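Sorting out the towels
Jan 5, 2023

We came back from Forthorpe with two bags of washing and I have spent most of the morning on it. The machine did three loads. The last one was towels, and towels are the job I always leave.

My old way was to fold them in half, then in half again, and push them into the airing cupboard until the door wouldn't shut. Loretta Delacroix, who I stayed with in March, does hers in thirds along the length first. They come out narrower and they stand up on a shelf by themselves. I have been doing it her way since then and I'm not going back.

The main thing is having somewhere flat to do it. The bed is too soft and the edges go wandering. A plain white table is better - you can see straight away if a corner is out - and I like a basket within reach so the folded ones have somewhere to go. The pink towel is a good one to start on, as it shows up well against the white.
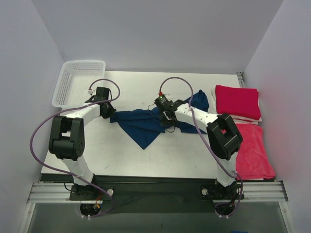
What I kept and what went

I got rid of 9 towels in the end. Most had gone thin in the middle and two had bleach marks from when I did the bathroom. Nabila took them for the dogs. I kept 6 bath towels, the hand towels and one beach towel that I can't part with, though it hasn't seen a beach for years.

I also stopped using fabric softener. It left ours feeling slippery and they didn't dry you properly. A bit of white vinegar in the drawer does the job, and the smell goes once they're on the line.

The airing cupboard now shuts. Bath towels are on the middle shelf, hand towels above, and the flannels are in an old shoebox until I find something better. Bed sheets next, probably at the weekend. If anyone has a way of folding a fitted sheet that works on a king size, please put it in the comments.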